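Home | Notebook | Entries | Materials | Bench | Search

Notebook entry, Dec 7, 2018
Subject: Stamping table, red pad and sheet, state of the surface

The purpose of today's work was to examine how the stamping table is laid out and how much red pigment leaves the pad during ordinary use. The pad under examination is the Londix round pattern, red, which was taken into stock in June together with the Reltia blue. The stock book gives 34 pads in all, of which 2 have been set aside for this table. Paper is from the Flurnesus ream, cut to the small size.

The condition of the surface was considered first. Red matter had collected on the white in small crumbs, dense in one patch and thinly spread elsewhere. The crumbs are of differing shades, from pink to a full red. A mark in blue is also present on the white. It is recorded here as a surface mark only and its origin has not been looked into.
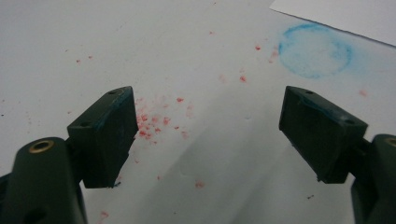
A remark was entered in the margin by a colleague, to the effect that crumbs of this kind should be lifted with a dry soft brush and on no account wiped, and that a damp cloth had turned the whole of one Reltia sheet pink in the summer. The remark is accepted. A dry brush is to be kept with the pads from now on, and the cloth is to go back to the sink.

The second matter was the position of the red container in relation to the sheet. The bench instruction, paragraph 4, asks for the sheet to lie upright near the front edge, with the red to the right of it and clear of the paper by a hand's breadth. The reasoning in that paragraph is sound for a right-handed worker. It does leave the red open on the side where the sleeve passes, and specks were found well away from it, including a good number over to the left. One larger splash of red lies on the white, to the lower left of the dish. 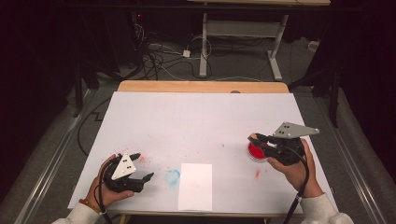
Would it not be simpler, the late shift has asked in writing, to stand the red on a tray with a raised edge and to change the tray at the end of each session? A Charpentier tray would serve and the store has several. The question of cost was also raised, the price being 451 for the full set, and that figure will have to go forward with the next order. Until a decision is given, the white is to be treated as a working surface and replaced when soiled.

Impressions were considered last. The pad instruction calls for a light press, a count of two, and a straight lift. Where the block is left lying on the pad between impressions it takes up more red than it can give back evenly, and the mark on the paper loses its edges. A small red mark near the middle of the sheet is sufficient for the purpose of comparison. No opinion is offered at this stage on its sharpness.

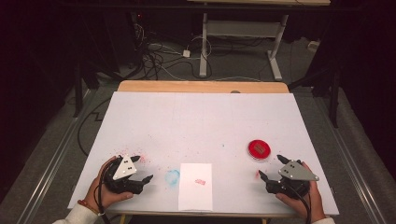
Leave it face up on a scrap of card, was the advice received from the print room on the matter of the block, and put the lid on the pad even if the pause is short. Both points are to be added to the bench instruction.

Outstanding:
Brush, dry, soft, to be drawn from the store.
Paragraph 4 to be reworded.
Nearly 30 small sheets remain from the cut ream. Further cutting is not needed before the next session.
Blue mark on the white to be tried with a plain eraser before anything stronger is used.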